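Home About the Program Student Work Library Contact

Household Prayer Without a Teacher: A Study of Two Small Reading Circles
Final project report, Religion and Community Life
23 March 2022
By the student author

1. Why I chose this subject

When I began my studies in this program I wanted to write about temples. In my first proposal I planned to compare the festival calendars of two old towns, and I had already collected a list of books. Then in November I was invited to sit with a small circle of people who meet to pray and read old hymns in an apartment in Wokham. They have no priest, no building and almost no money. After the second visit I asked my supervisor to let me change the subject, and the permission came quickly.

The question of the project is simple. How do people who pray at home, without a trained teacher, decide what is a correct way to pray? I did not want to answer whether their way is good or bad. I wanted to learn how they decide, who has the last word, and what happens when two members do not agree.

English is not the language I grew up with. Some of the interviews were made in my first language and I translated them for this report. Where I was not sure of a word, I asked the person who spoke it to choose between two translations.

2. The two circles

The first circle I will call the Wokham circle. It meets twice a month in the evening. The members read hymns to household gods, light a lamp, and put a small portion of bread and salt on a plate. After the reading they eat together, and this meal usually takes longer than the prayer. Most of the members came to this practice as adults. Several were raised in churches and still go with their parents on the big holidays.

The second is the Trendamley circle. It is older and more strict. It meets in the morning, always before breakfast, and the members do not speak to each other until the reading is finished. They follow a printed order of prayer, which they call the booklet. The booklet was put together from several sources by the people who started the circle, and none of them is a member today. This fact became important later in my work.

I also used material from a correspondence group with the name Naseri, where people from different towns exchange letters about home shrines. I did not treat it as a third circle, because its members do not meet. The letters helped me to understand words that I heard in the two circles and did not know.

3. Method

I visited both circles over one winter. I took part in the meal in Wokham and sat on a chair near the door in Trendamley, where guests are welcome but do not read aloud. I made 21 interviews. Each person received a page with an explanation of the project and could stop at any time. Two people asked me later to remove a part of what they said, and I removed it.

I read 200 letters from the Naseri group. The group gave me permission on the condition that I do not quote any letter directly. For this reason there are no quotations from letters in this report, only my own summary.

I did not record sound during prayer. In the beginning I also did not write notes in the room, and wrote everything on the bus afterward. In Wokham the members noticed that I was holding my hands in a strange way, as if I was missing a pen, and they told me to write if I wanted. In Trendamley I never wrote in the room.

A weak point of the method is that I came to like the people. I think this is visible in my notes, especially from the second month. I tried to correct it by asking the same questions to everybody in the same order, but the answers were often given while somebody was washing the dishes, and the order was difficult to keep.

4. What I found

4.1 The book as a teacher

Both circles told me in the first conversation that they have no teacher. After some weeks I began to doubt this. In Trendamley the booklet does a large part of the work of a teacher. When there is a question, somebody opens it and reads the line, and after this the discussion is usually closed. One member said to me that the booklet is patient, because it gives the same answer each time.

The booklet also has mistakes. On one page a line is printed twice. The members read it twice. I asked three people about it, and I received three explanations. The first was that it is a printing mistake, but it is not polite to skip it. The second was that the repetition is intended and has a meaning for the season. The third person had never noticed it was the same line. Since the founders are gone, the question cannot be settled, and the circle does not seem troubled by this.

In Wokham there is no booklet, only loose pages in a box. Anyone can add a page. In theory anyone can also take one out, but in the time of my visits I did not see it happen. The box is getting full. Some hymns are there in four or five translations, and the person who hosts the evening chooses which one to read. I noticed that hosts often choose the translation they heard first, even when they say that another one is more beautiful.

4.2 Disagreement

I expected that disagreements would be about the gods. They were mostly about time and food. In Wokham the longest discussion I witnessed was about whether the offered bread may be bought in a shop. One side said that a gift should cost some effort. The other side said that working for the money is also effort, and that a person who comes home late from a shift should not feel ashamed in front of the lamp. It was decided that both kinds of bread are accepted, and that it should not be announced which kind is on the plate.

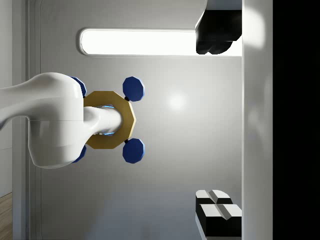
In Trendamley the disagreement was about silence. A new member has a small child, and the child cannot always be quiet before breakfast. Some of the older members thought that the silence should be kept only by adults. Others thought that it is better to have a closed door and a second room. The booklet says nothing about children. This was the only time when I saw the circle without a written answer, and the discussion continued over several meetings. In the end they asked the parent what would be easiest. The parent chose to sit in the room with the child near the window. I was present two times after this, and the reading went on as before, with some noise.

I find this case the most useful one of the project. When the book did not have an answer, the members did not look for another book. They also did not look for a person with more knowledge, although the Naseri group could have been asked by letter. They asked the person who had the problem.

4.3 Learning by standing next to somebody

New members in both circles learn mainly by copying. In Wokham a new person is given the task to hold the matches. It looks like a small thing, but the one with the matches stands beside the host and sees every movement. After a few evenings this person knows when to bow the head and when to wait, and no explanation was given.

In the Naseri letters the situation is different. People who pray alone have nobody to copy. Their letters are full of questions which the two circles never ask, for example on which side of the shelf the lamp should be, or whether it is allowed to begin again after an interruption. I counted these questions as a sign of loneliness in my first draft. My supervisor wrote in the margin that they can also be a sign of care, and I think this is fair. I have left both readings open.

5. The printed guide

As a practical part of the project I prepared a short guide for people who want to begin a reading circle at home. It was printed by Roter, a small print shop near the campus, in 500 copies. The guide has 3 sections: how to find a time, how to keep the readings, and how to disagree. I did not include any prayers. Both circles asked me not to, each for its own reason. In Trendamley they feel that the prayers belong with the booklet. In Wokham they feel that a new circle should fill its own box.

The first version of the guide was too long. I had a full page about the history of household worship, which I was proud of, and the test readers did not finish it. In the printed version this page became one paragraph. I also changed the word "rules" to "habits" after a comment from Wokham, and then changed it back in one place after a comment from Trendamley.

The copies were given to both circles, to the Naseri group and to the campus library, where they are on the low shelf next to the newspapers.

6. Limits and further work

The project covers one winter only. I do not know how the circles behave in summer, when many members travel. I also spoke only with people who stayed. Those who left a circle could probably say more about authority than those who are comfortable inside it, and I would begin with them if I had another year.

I would also like to follow the box of loose pages in Wokham. At my last visit the lid did not close, and one member had brought a second box, still empty, and put it under the table.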